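Fake flowers for real desks - talk notes
Filley Community Hall, Sunday, July 1, 2018
(2 pm start, doors locked till quarter to. bring own clicker)

Opening. Don't apologise for the topic. Last time I spent the first bit apologising for plastic and it was a drag. Just go straight in. Ask who has a fake plant at work. Ask who has dusted it. Wait for the groan.

Thanks to Nafula Lema for having me, and to whoever did the urn.

Why I do this: started at Vundano, upstairs office, dreadful light, real flowers lasting five days and then the vase water sitting there all weekend. Smell story. Keep it SHORT. Went to faux in May and haven't gone back.

Money slide. 193 dollars for the lot, stems only, no vases. Say it flat and let them do the maths against fresh every week. Someone will say that's a lot. It is a lot. Bought over a few goes, not in one hit. Aryee had the better greenery, Prirnico had the better blooms, Prirnico greenery is shiny and looks like a fish tank. (Is that rude? say it anyway.)

What to buy first - greenery, always. People come home with seven roses and no leaves and wonder why it looks like a cake topper. Small round leaves, the sort on long sprigs, do most of the work. Then some broad ones low down to hide the mess. Then plumes. Then flowers last and fewer than you think.

Out of the packet: everything's squashed flat. Bend every stem. Every one. Pull the leaves out from the stem, twist some over, nothing should match its twin. Steam from the kettle for plumes, shake outside, they shed like a dog. Put a dark cloth down so you can see the bits, then shake the cloth off the balcony (not on the neighbours, Burgi).

Height. One and a half to two times the vase, the usual rule, fine. On a desk go shorter. You've got to see the person opposite. Sit down in the chair before you decide, don't judge it standing up!! underline this. Everyone arranges standing up and then everyone else looks at it from a chair.

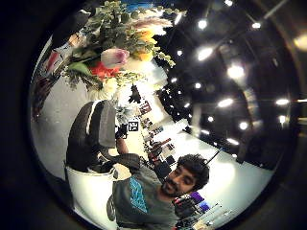 Pink tulip-ish one in the middle, ruffled red-orange one right under it. Loud. Works next to all that cream.
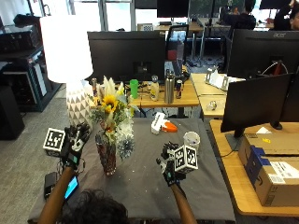
Brown vase, thistly blue-grey thing hanging down to the right.
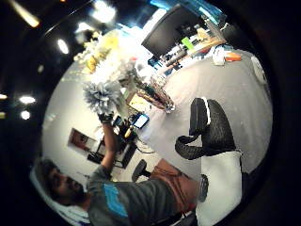
OK, hands. Build it in the hand first if you can. Hold loosely, add a stem, turn a bit, add a stem. Same direction each time so they spiral. Fake stems are wire inside so they fight you, much stiffer than fresh, and the ends scratch. Do the demo with the bucket of spares. If it goes wrong, good, pull it apart and do it again, they like that better than a perfect one.

Clear vase or coloured vase? Comes up every time. Clear shows the stems and fake stems are the worst bit. Green plastic with a seam down it. So either a dark or textured glass, or clear with the ends bundled tight and tied, or pebbles. No fake water gel. I've ruined a vase with that, set with a big bubble in it, never coming out.

Colour. Cream and beige as the filler, then one warm family. Yellow is easy. Sunflowers are the best value fake going, the centres hide everything. Red is hard, cheap red goes purple under office tubes. Then one cool thing, a blue or grey, just one or two, so it doesn't go all Easter. Burgi Widmer disagrees with me on this and is probly sitting up the back, let her have her say, five minutes max, she does have a point about mauve.

Lamps!!! nearly forgot. White flowers next to a bright lamp just dissapear. Put the white on the side away from it or swap for cream.

Cleaning. Hairdryer on cool, once a month. Soft brush for petals. Don't wash the plumes. I washed the plumes.

Where not to put one: under the aircon, in front of the screen, on the printer. On the printer is where they all end up.

Handout is one page, stem list on the back, prices from May so check.

Questions. If it's quiet ask about Christmas, that'll get them started.

Pack up: vases wrapped FIRST, stems standing in the tall box, cloth on top. Key back to Nafula. Get my extension lead this time.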